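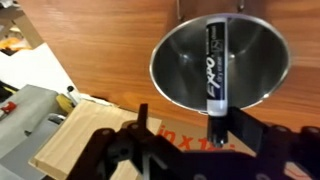 Marker and steelware over the tabletop, ticket 399.

Ticket: 399
Opened: 2012-03-30
Opened by: Iraklis Christodoulou
Assigned to: Gerasimos Spanos
Category: Furniture and fixtures
Priority: Normal
Status: Closed, with one follow-up

Summary
Wooden table moves out of position during marker-and-pot work. Items set down at the taped start point end up in the wrong place relative to the breadboard.

Reported behaviour
The start point is 470 mm from the reference hole on the breadboard, measured with the steel rule. At the start of the morning it measured correctly. After lunch it was short by the thickness of a pencil line, and by the end of the afternoon by several of them. The pot does not slide on the surface. It was left standing overnight on its taped mark and was still on the mark the next day, so the error is in the table and not in the thing standing on it.

Checks, first pass (Spanos)
Floor: level along the long side, slight fall towards the door.
Table feet: the rear foot on the door side turns freely by hand. The others are tight.
Table top: no play between top and cabinet.
Surface: scuffed in places, wood sound. Wullov polish was applied in December and wiped off again at the time. No residue felt by hand.
Rule: checked against the spare Mevo rule. Same reading.

Action
Tightened the loose foot and locked it with the existing nut. Table put back to 470 mm. Moved the cardboard well clear during the adjustment and put it back afterwards. Status set to Monitoring.

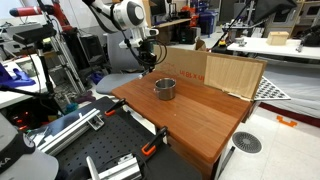

Evangelia Alexiou: The foot is part of it but I doubt it is all of it. We had the same drift before the foot came loose, only less. Have a look at what happens when somebody straightens the cardboard. The box panel does not stay up well without support, so people push it back against the table, and they lean on the table while they do it. I have done it myself. Could you measure before and after?

Checks, second pass (Spanos)
Measured before and after straightening the panel, foot locked. With a light touch there was no change. With a hand on the tabletop and normal pressure the table shifted, and it did not come back. The shift was towards the door, the same direction as in the report.

Then repeated with a 100 mm offcut of rubber matting under the door-side foot. Shift much reduced but still measurable. Two layers were worse than one, as the table then rocked. Reverted to one.

Nattawut Wattanapong asked whether the table could be screwed to the floor. No – the floor covering belongs to the landlord and the Masanja lease does not allow holes. Adhesive pads from Bretis were suggested as well. Not tried, because the table has to come out for cleaning.

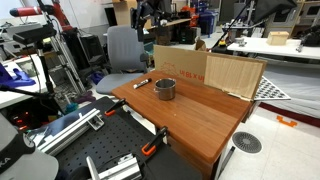 Holding force along the join was the next thing to look at. The feet only resist sliding; anything that stops the table turning has to act at the edge, and the further apart the holding points are, the better. The two orange-handled clamps are on the edge where the breadboard meets the table, one up by the left corner and the other further down towards the middle. Nothing was checked on either of them in the first pass, which was an omission. On the second pass the lower one took most of another turn by hand. The upper one was already tight.

Result
Lower clamp tightened, foot locked, one layer of matting. Panel straightened ten times with a hand on the tabletop. Reading 470 mm after each. Left for a full working day, same reading in the evening.

Instructions added to the sheet on the wall
1. Check both clamps by hand before setting anything down.
2. Measure to the start point and write the reading in the book.
3. Straighten the cardboard from behind. Do not lean on the table.
4. If the reading is out, stop and move the table, not the tape.

Comment, Philomena Ní Mhurchú: Item 4 please leave in. The tape was moved twice last week and I then had no idea which readings were comparable.

Follow-up
Proper stand for the cardboard panel, so that it does not need straightening. Passed to Christodoulou as a separate ticket. Old tape residue near the start point to be cleaned off at the same time – plain soap and water, no solvent on the finish.

Closed by: Spanos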